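1/ Switched the back room in Kivarcombe from blackout blinds to plain light curtains on 18th May. Notes for anyone doing the same.

2/ Window faces south. With blinds up, the desk meter peaked at 2520 lux by early afternoon. With the curtain drawn, 247.

3/ Fabric is Stekarmont unlined, one washing before hanging. It shrank 3 cm on the drop, so hem last.

4/ Fullness matters more than weight. Flat panels leave a bright patch; gathered ones spread the light better.

5/ Rail is the Kimomia ceiling type. Will measure again in July when the sun is higher. 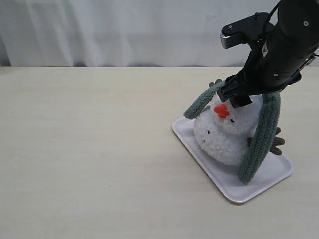
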